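Teller mit Rillen und die Frage, wohin mit dem Obst

Seit Februar bin ich im Geschirrfieber, und ich sage es gleich: Es wird nicht besser. Angefangen hat alles mit einem Umzugskarton aus dem Keller in Kornow, in dem noch das halbe Service meiner Großtante steckte, eingewickelt in Zeitungspapier. Ich wollte nur kurz reinschauen (ja, ja) und saß dann bis elf Uhr abends auf dem Küchenboden, mit schwarzen Fingern von der Druckerschwärze und einem Stapel weißer Teller neben mir. So schön! Ich hatte völlig vergessen, dass es die gibt.

Am meisten liebe ich die mit dem breiten gerillten Rand. Ganz feine Rillen, immer im Kreis herum, und wenn man mit dem Daumennagel darüberfährt, macht es ein leises Geräusch, das mich sofort an Sonntagskuchen erinnert. Ich habe lange nur glatte Teller gekauft, weil ich dachte, alles andere sei unpraktisch. Inzwischen finde ich Glatt ein bisschen langweilig. Der Rand fängt das Licht ein, vor allem morgens gegen acht, wenn die Sonne flach über die Arbeitsplatte kommt, und plötzlich sieht ein ganz normales Butterbrot nach Frühstück im Hotel aus.

Und dann das Obst! Wir hatten früher eine riesige Schale, in der unten immer etwas vor sich hin gammelte, das man erst fand, wenn es schon zu spät war. Seit ein paar Wochen probiere ich etwas anderes: Ich lege nur das auf einen flachen Teller, was am selben Tag gegessen werden soll. Der Rest bleibt kühl in der Speisekammer. Klingt nach nichts, aber ich esse seitdem viel mehr Obst, einfach weil es mich anschaut. Eine Mandarine auf Weiß, das ist im Winter schon fast Dekoration, und diese Farbe, dieses tiefe Rotorange mit den kleinen Poren in der Schale, da kann kein Blumenstrauß mithalten.

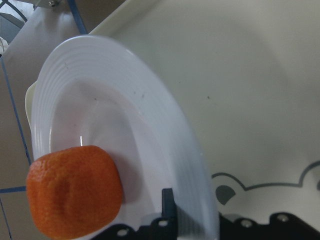 Flache Teller taugen für Obst überhaupt nicht, schrieb mir Wekola unter den letzten Beitrag, da rolle doch alles sofort herunter, und spätestens bei Pflaumen sei Schluss. Eine Schale mit Fuß müsse her, alles andere sei Spielerei.

Liebe Wekola, bei den Pflaumen gebe ich dir recht! Die sind auf der Kuchenplatte tatsächlich einmal durch die ganze Küche gekullert, eine habe ich erst beim Putzen hinter dem Brotkasten wiedergefunden. Aber Mandarinen sind ja selten richtig rund. Die meisten haben irgendwo eine platte Stelle oder eine kleine Delle, und wenn man sie darauf dreht, bleiben sie brav liegen. Bei Äpfeln klappt es auch, bei Kiwis sowieso. Für Trauben nehme ich einen tiefen Teller, für Kirschen im Sommer bestimmt wieder die Emailleschüssel.

Noch etwas zum Abwaschen, danach wurde ich auch gefragt. In den Rillen setzt sich gern etwas fest, vor allem Eigelb und alles mit Kurkuma. Ich weiche die Teller kurz in warmem Wasser ein und gehe dann mit einer alten weichen Zahnbürste im Kreis, immer den Rillen nach. Dauert keine Minute pro Teller und macht mir sogar Spaß, mit Radio an und Kaffee daneben. In die Maschine kommen sie bei mir nicht, dafür hänge ich zu sehr an ihnen.

13 Stück habe ich aus dem Karton gerettet, zwei davon mit einem winzigen Chip am Rand, die stehen jetzt unter den Kräutertöpfen auf der Fensterbank. Auf dem Flohmarkt in Mistska gab es neulich einen fast passenden für 50 Cent, die Rillen etwas gröber, aber daneben gestellt fällt es kaum auf. Der durfte natürlich mit! Falls jemand von euch noch Suppenteller mit so einem Rand im Schrank hat und sie nicht mehr mag, schreibt mir bitte, ich komme auch mit dem Fahrrad vorbei und bringe Mandarinen mit.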